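February, bench notebook, Nuselton workshop
Written by Nghĩa Lại
Subject: Grandik two-arm kit, trial unit, first week

Started 9.40. Continuing from the notes on unpacking. The question for this week is simple: do we keep the Grandik kit after the trial, or do we send it back and stay with the Chaudhary arms? I try to write down what I see and keep my opinion for the end.

Mounting took 74 minutes, including the time I lost with the left base plate. The holes are correct but the supplied bolts are a little short for our table. I used our own. Please order more of the longer ones, the drawer is almost finished.

Software: Sketarix installed on the bench computer without problem. The licence in the trial covers both arms and all cameras. The calibration wizard asks for the arms in the wrong order on the second page (it says right, but the left arm moves). I have written this to their support and I wait for the answer.

Calibration was repeated after lunch, because I had moved the wrist camera by mistake when I tightened its cable. After this the two arms agree well enough for our work.

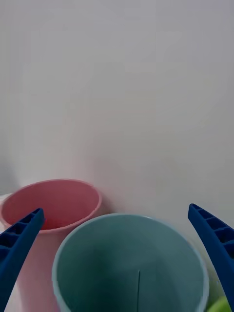

The wrist camera is the part of the kit I was most curious about. On the Chaudhary arms we added our own camera and it was always a compromise, either too high or blocked by the wrist. The Grandik one looks out between the fingers. With the gripper open over the pink and the teal cup I can see into both of them and I still have both blue fingertips in view, so I can judge the distance from finger to rim by eye. What I lose is the lower part of the cups, and also whatever is under the right finger, where only a small piece of something lime green comes out. For picking by the rim this is acceptable. For objects lying flat I am not so sure, and I would like to test it with the thin lids.

The picture is a bit soft against our white wall. I did not change the exposure yet. There is a setting for it in Sketarix but the manual gives it one sentence only.

Fingers: the ribbed type, as delivered. They are bolted with two screws each and a change of one pair took me 5 minutes, slow hands included. The price list gives 185 for a spare pair, which I find high for a wearing part. I have asked if they sell the finger without the mounting block. If yes, the calculation is different.

Noise: lower than Chaudhary. In the afternoon I could speak on the phone beside the bench.

Emergency stop: tested on each arm separately and on both together. Works. The cable of the button is too short to reach the door side of the bench – we need an extension before other people use the kit.
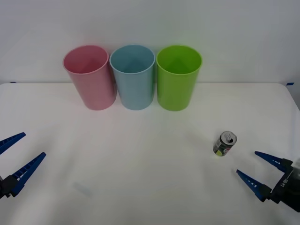
Bench camera: three cups at the back, can on its side nearer the right gripper, both grippers open.

For the next task I want one arm for the cups and one for the can, then exchanged, so that we learn if left and right behave the same. I plan 15 attempts for each arm. Same start positions every time, as far as I can place things by hand. Blue tape stays where it is on the far edge, please do not remove it when you clean the table.

Things to ask Grandik before the end of the trial:
– spare fingers without block, price and delivery time
– longer stop cable, or permission to use our own
– exposure setting, a proper explanation
– does the service contract include the wrist cameras? In the offer it is written "arms and accessories" and this can mean anything

My opinion until now: the mechanical side is good, better than I expected from the brochure. The documents are weak. If the answer about the service contract is yes, I would keep it. If the answer is no, I would like to discuss it with the group first, as a broken camera would stop one arm completely.

Switched off 17.20. Both arms parked, the key of the cabinet is in the usual place.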